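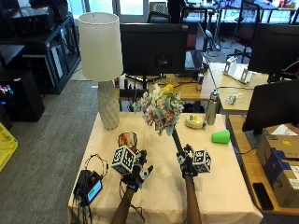

Kidus Birhane

October. Flower task again, and lost most of the afternoon to the left glove. Writing this down before I forget, Mebrat A. has the bench next.

Fault: left hand pose freezes 2 s at a time, then jumps. No error in the Zostar log. Timestamps keep counting so the checker passes the file. Only saw it in replay, the hand sits still in the air and then it's suddenly somewhere else. Right glove fine the whole time.

First guess was the marker cube getting hidden behind the blossoms. Big bouquet, fair guess. Wrong though. Held the cube in plain view of the fixed cam, fingers spread, still froze.

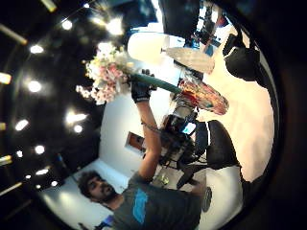
Faults / hand tracking

Ran the gripper cam alongside as a second clock. Its stream never dropped a frame, so not the host. Hazem said check the cable before touching software (he was right, I touched software first. 60 min gone).

Wiggle test on the left cable: freezes on demand if bent near the readout box. Screen stays lit thru all of it, so don't trust the screen.
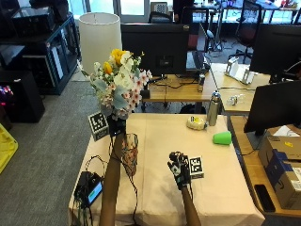 What to do with the Jasdale batch

Vase trials are suspect, anything with a left hand grip. Buffer is 4,000 samples and it refills with the last good value when the link drops, thats why nothing complained. I'd pull every take with more than 1,000 identical samples in a row. Benjamín has a script, ask him.

Spare cable is in the Moges drawer, not fitted yet. Tag the old one BAD, do not put it back in the drawer like last time.
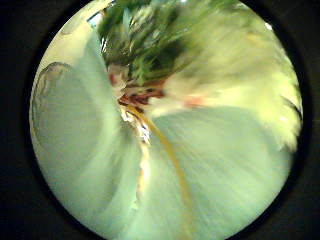

Gripper cam, close in on the leaves. Motion blur, skip for alignment.

Still open: does the right box have the same refill setting? Didnt check. Also need an alarm on repeated values, asked Hazem.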